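# Entryway Shoe Storage in Small Apartments

Project report, Department of Interior and Product Studies
Group members: Amparo Montoya, Fasil Teshome, Emese Tóth
Supervisor: Edgardo Buenaventura

## 1. Background

The Zalerbridge student residence was built with narrow entry halls and no built-in closets. Residents keep shoes on the floor behind the door, and the housing office has received repeated complaints about blocked doorways and dirt carried into the living area. In the spring term our group was asked to study whether a small closed cabinet could take over the job of the floor mat, and what changes to its interior would make residents use it.

The work was limited to furniture already on the market. Designing a new cabinet was outside the scope of the course, and the budget of 2,000 crowns had to cover the cabinet, all fittings and any replacement parts.

## 2. Choice of Cabinet

Three suppliers were compared. The Irkis range was too deep for the hall, and the lowest-priced Tefera model had a single wide door that could not be opened fully beside a wall. The group chose a light gray cabinet from Brernix with two hinged doors, a drawer above and shelves inside. With two doors, each one needs less room to swing. The drawer was considered useful for keys, laces and shoe polish.

Assembly was carried out by Fasil Teshome and Emese Tóth in one afternoon. The instructions were clear except for the hinge adjustment, which is shown in a single small drawing. The right door had to be rehung after the first attempt – the upper hinge had been fastened in the wrong pair of holes.

## 3. Method

The cabinet was first studied in the department's workroom, with the doors open, using one pair of shoes at a time and then single shoes. Each shoe was placed on each shelf, once with the toe facing in and once with the heel facing in. We noted whether the doors closed freely, whether the shoe could be taken out with one hand, and whether the laces caught on the shelf above.

The shoes were lent by members of the group and included sneakers, low leather shoes, ankle boots and winter boots. A load of 60 kilograms was not attempted, although the supplier's leaflet gives this as the limit for the whole cabinet.

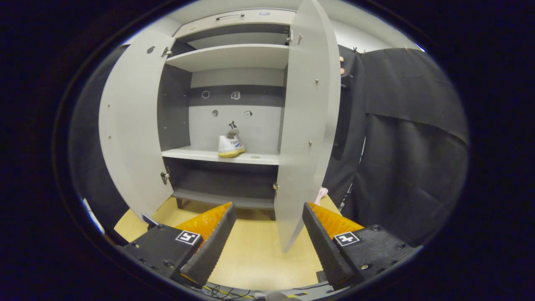

Sneakers gave the fewest difficulties. Placed on the middle shelf with the heel toward the front, they could be gripped at the back and lifted out without bending the upper. Standing laces were not a problem on that shelf. Ankle boots fit as well, but only when laid at a slight angle, and winter boots could be stored only in the lower compartment.

## 4. Results

The middle shelf was judged the most convenient by all group members. The upper shelf was easy to reach but was felt to be better suited to hats and gloves, and two members disliked the idea of dirty soles at that height. The lower compartment was the least comfortable to use, as the user has to crouch, and its dark gray interior made black shoes hard to find in the evening.

Our supervisor asked whether the doors were needed at all. We discussed this with Nuria Bogale of the housing office, who prefers doors for the sake of appearance and because the halls are inspected. The group accepts this, but notes that both doors must be opened to take out a pair placed across the center of a shelf.

## 5. Recommendations

The group recommends the following changes before the cabinet is offered to residents:

- a washable mat in the lower compartment, in a light color
- one removable shelf, so that tall boots can be stored upright
- a small printed guide to adjusting the hinges

The cost of the cabinet and the proposed mat came to nearly 2,000 crowns. The printed guide can be produced by the department.

A trial in occupied rooms is planned for August, when the residence is half full. Amparo Montoya will remain the contact person for the housing office during that period.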